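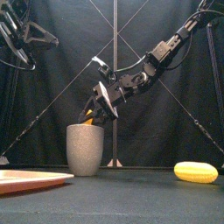
Two robot arms over a dark gray table, black backdrop.

Open day at Akdale: quick notes from the range and the back nine

Last updated: Thursday, October 14, 2021
100 shares | 5 comments

Got in just after eight. Parking on the grass, muddy already, should have worn the other shoes. Coffee from the halfway hut, decent. No starter's sheet, you just turned up and got waved to wherever the line was shortest.

The range first. Mats are new, the old ones had gone hard in the middle and everyone's wrists knew it. Hit a small bucket, mostly 7-irons, mostly right. Santoro had a tent at the far end with demo wedges and would let you take one out for three balls. Tried the 56. Nice weight, a bit clicky off the face. Not buying.

Bimla Solanki was giving the short game clinic, same one she ran in March but shorter. Main thing she hammered on: land spot first, club second. She had us throw balls underhand at a towel before anyone was allowed to touch a wedge. Felt silly for a minute, then my chips stopped running through the green. Stayed for both sessons.

Skipped the Mikora talk on grips. Line too long, room too warm.

Putting green is slower than last year. Asked one of the greens crew and he said they're leaving it a touch longer until the reseeded part by the clubhouse knits in. Fair enough. Still left everything short.
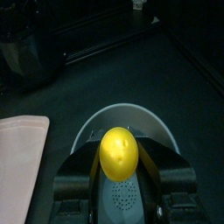
Out on the back nine

Walked it with Hakim Chin, who was playing off the forward tees with a sore knee and still out-drove me on 12. The card says 2,393 yards from there, and it plays longer than that into the wind.

10 is the same. 11 has lost the big oak on the left so you can cut the corner now if you carry it far enough. I can't. Hakim went for it, found the rough, made par anyway.

14 is the big change. Bunker on the front right is gone, replaced by a mown bank that feeds everything down toward the creek. Looks harmless from the tee. Took a six. Next group all went long on purpose, smarter than us.

16 green got a new back tier. Pin was up there, almost unfair. Three-putted.

18 into the sun, couldnt see a thing, heard it land on the path.

Food after: chili, rolls, ran out by two. Sasska raffle was for a stand bag, drawn on the patio, went to a junior from the Saturday group. Regular tee times open again next week, book at the desk, the phone line was still down when I left.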